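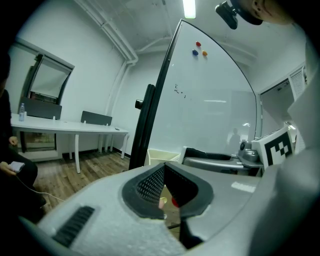
How many hand-held gripper demonstrations before I can trust my result?

Asked 4 Sep 2022

Hi everyone, first post here after reading for a long while, so please be patient with me if this has been covered. I did search!

I'm in the second year of a master's project and my task is moving magnets on a whiteboard. A person holds the gripper tool, walks up to the board, takes a magnet off and puts it back inside a target area. We record from the camera on the tool, train a policy on those recordings, and then run the policy on our arm. It is plain behavior cloning with a small vision encoder, nothing fancy. I have 402 demonstrations, all in one room, collected in March by two people (me and a very patient labmate).

Here is where I'm stuck. I trained on everything and ran 20 trials on the arm, and 14 of them succeeded. Then, mostly out of curiosity, I trained on a random half of the data and ran another 20, and got 15. My advisor looked at the two numbers and asked what I thought I had learned, and I didn't have a good answer. I had been planning a chapter called something like "effect of dataset size" and now I'm not sure there is an effect, or whether I simply can't see it.

So, my questions, all tangled together:

Is 20 trials enough to say anything? Everybody seems to use a different number and I can't find anyone explaining why.

Should I go and collect more demonstrations, or is that throwing good weeks after bad? I could probably manage a few more sessions before I lose the room.

And does it matter that the board moved a little between sessions? It's on a stand and gets wheeled away for meetings. I put it back by eye every time. The lighting is also whatever it was that day, and you get reflections on the board, sometimes of whoever is holding the tool.

Thank you so much for reading all of this. I know it's long.

- hunden_lab_student

3 answers

Answer by Vratislav Bartoš (accepted)

Welcome, and don't worry about the length, I'm about to be worse.

Let me take the trials first, as that is the part that will save you the most grief. Fourteen out of 20 is a 70 percent success rate, but the 95 percent interval around it runs from something like the high forties to the mid eighties. Fifteen out of 20 gives you an interval that sits almost entirely on top of the first one. Your two runs are perfectly consistent with the full data being better, with the half being just as good, and even with the half being a bit better by luck of the draw. Your advisor asked the right question, and the reply is that you've learned your policy works more often than it fails in that room. Which is a nice thing to know! It just isn't a chapter yet.

What I would do, before recording a single new demonstration, is change how you test. Pick a fixed set of starting conditions (magnet position, board position, arm starting pose) and write them down. Run every policy from that same list. Then you can compare them pair by pair, and the pairs where one succeeds and the other fails tell you far more than two separate totals. Put tape on the floor where the stand goes. Mix up the order too, so you aren't running all of policy A in the morning and all of policy B when the afternoon sun comes in. If you can, have a friend choose which checkpoint is loaded and not tell you until the end. I was sure I didn't need that, and then I caught myself nudging a magnet a little closer for the model I liked.

For size, compare a tenth of the data, a quarter, a half and all of it. A half against the whole is a small step, and curves like this often flatten out well before the end. If a tenth does badly and a half does well, there's your effect, and you didn't have to collect anything. Train more than one seed at each size if your computer time allows it. I've had two seeds on identical data differ by more than your 14 and 15.

Now, the moving board. I would be glad of it, to tell you the truth. A board put back by eye gives you small changes in angle and distance that the policy has to cope with. The thing that would worry me is whether those changes got tangled up with the person. If you always recorded with the board on one side and your labmate always had it on the other, then leaving out one person also leaves out one board position, and you can't separate them afterward. Go back through your session notes and check. The same goes for reflections: your demonstrations have a person standing at the board and your robot trials presumably don't, or at least not in the same spot. It's worth watching a few failures next to a few demonstrations to see whether they cluster where the glare is.

Last thing. If you do collect more, do it somewhere else. Another room will very likely buy you more than another hundred repeats in this one.

Answer by jafarzadeh_m

Agree with the above, mostly. I'd add that you should log where each trial fails and keep it next to the pass or fail. We had 49 trials on a drawer task and the totals told us nothing, but when we split them into reach, grasp and release, nearly all the failures were in the grasp. Magnets will probably fail on the pull, I'd guess. Also check the time lag between your camera and your gripper width signal. Ours was off for months and we blamed the data.

One small disagreement: I wouldn't bother with the blind checkpoint thing for a master's project unless somebody is free to help you.

Answer by stimow_fan

just get more data, more is always better. we used the Irex mount and got way better results

Comments on this answer

hunden_lab_student: Thank you, but which results got better, and with how many trials?

stimow_fan: didn't write it down sorry. it was smoother

Comments on the accepted answer

hunden_lab_student: This is so helpful, thank you. I went through my notes and it's partly what you feared - for the first few sessions I was the only one recording, and the board was closer to the window in all of them. After that we swapped turns, so I think the later sessions are usable for a fair comparison. I'm taping the floor tomorrow.

Vratislav Bartoš: Good, then keep the early ones for training and say so plainly in the text. Readers forgive a lot when it's written down. Do the tenth-size run first, it trains quickly and you'll know by the end of the day if there's a curve to draw.

hunden_lab_student: Will do. Is it all right if the fixed list has only 20 starting conditions, if I run each one twice?

Vratislav Bartoš: Better to have 40 different ones and run each once, if you can stand the setup. Repeats of the same start tend to agree with each other, so you get less out of them than the count suggests.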